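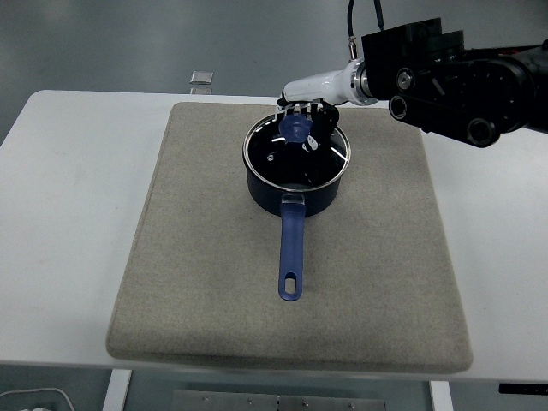 A reader in Ziswood asks whether a digital coin can be copied, the way a photo on a phone can be copied, and then spent twice. The coin's file can be copied. Spending it twice is much harder, and the rest of this page covers why.

Home Money Computers Puzzles Ask Us

Reading time: 2 minutes

What is double spending?

A digital coin is a line in a list. The list is called a ledger, and it says who owns what. Suppose Mulberg is a toy store and Drondurmont is a book store. You own one coin. You send a message that pays it to Mulberg, and a second message that pays the same coin to Drondurmont. That is double spending.

How is it stopped?

Many computers keep the same ledger. Let us say the coin is called a Kiani and 4,000 computers keep its list. Each one checks a payment against the list before passing it on. If the coin has already moved, the payment is refused.

Payments are gathered into groups called blocks. Every block carries a short code made from the block before it. Change an old payment and its code changes too — the next block no longer matches.

What if both messages arrive together?

Some computers may see one first, some the other. When a new block is accepted, only one payment can be in it. The other is dropped. Stores often wait for a few more blocks before handing over the goods.

Contact Us | © 2014 Ziswood Junior Science Pages | Back to top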